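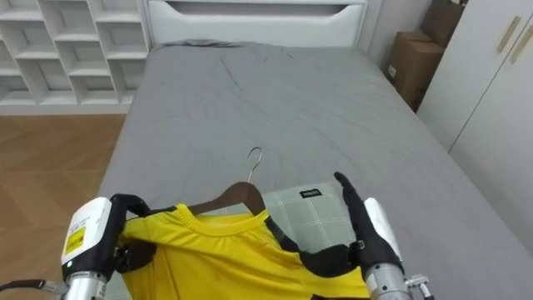 About Broltenden

We teach robots to do chores by steering them through the chores ourselves. A person puts on the controls, the robot's two arms follow, and everything gets recorded. Do that enough times with one shirt and one hanger and you have something a machine might learn from. Might. We have been at this long enough to be careful with the word.

Broltenden was started by Bernice Atinga and Kenneth Ambrosio, who had both worked at companies that showed very nice videos. They wanted to know how much of the work in those videos was the robot's and how much was a tired operator in the next room. We still ask that about our own work every week, and the answer is still mostly the operator.

What we do

Our sessions are held in furnished rooms, with beds, wardrobes and shelves. Laundry is the main subject this year. Getting a T-shirt onto a wooden hanger sounds like a small job. A person holds one shoulder of the shirt, feels where the hanger is under the cloth and fixes the other side without looking. Our operators can look all they want, but they feel nothing through the controls, and it shows in their times. A new operator needs about 20 tries before we keep a single recording.

Kristine Manalastas trains the operators. She throws out more recordings than she keeps, and we have stopped arguing with her over it. A sloppy demonstration teaches sloppiness very well.

What we don't claim

We do not say our robots can do your laundry. When we report a result, we say whether a person was steering. If a person was steering, it is a demonstration and we call it that. If the robot was on its own, we give the number of attempts, and we give it as a count out of 100, including the drops and the shirts hung by one sleeve.

We also don't believe that more recordings will fix everything. Some people in our field do. Keir Moffat, who handles the learning side, has compared small careful sets with large messy ones on the Isham project and is not ready to pick a winner. He would like everyone to stop asking him until May.

Working with us

We take on 2 outside projects at a time. Tell us the task, the room and what you would count as failure. If you can't answer the last one, we will probably ask you to come back later. Erlinda Ignacio reads all the inquiries and will write back, often with questions you may not enjoy.

70 shares
2 comments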